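School meals program moves to a single kitchen register

The education office in Hotau finished replacing its paper meal records in September. The official in charge of school supply, who asked to be identified by post only, spoke about the change at the district depot.

"We had 96 schools reporting in 96 ways," the official said. "Some sent totals by the week, some by the term. You can't order rice from that."

Under the new arrangement, each school enters attendance and meals served before noon. The figures go to the depot in Brivier, where deliveries are set for the following week. Schools with no network send a paper form with the driver, and a clerk keys it in the same day.

The official put the cost of the register at 2000 per school, paid once, with training included. Head teachers had asked for a second training day. It was not funded.

"One day is enough for the entry screen," the official said. "It is not enough for corrections. We get corrections wrong, and I would say that is our main fault at present."

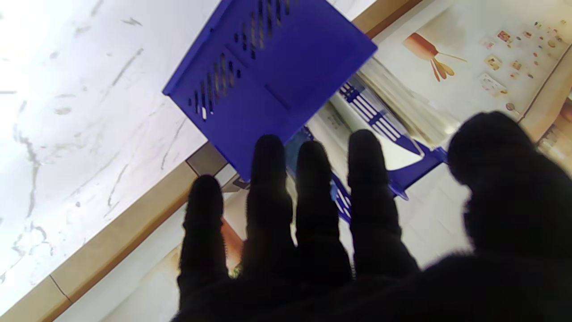 Blue plastic basket and a black-gloved hand.

Storage remains uneven. The official said 40 schools still lack a lockable store and receive smaller loads twice a week. Building work is planned first in Flumum, where the road closes in the rains - the depot there can hold stock for nine days at most.

Asked whether the register would be used to cut allocations, the official said the rule had not changed. Funding follows enrollment, and meals served are used only for delivery.

"If a school reports low numbers for a month, we call," the official said. "We don't reduce anything on the basis of a form."

The office has received 237 written queries from schools, most of them on how to record pupils who transfer during the term. A revised guide will go out with the next delivery schedule.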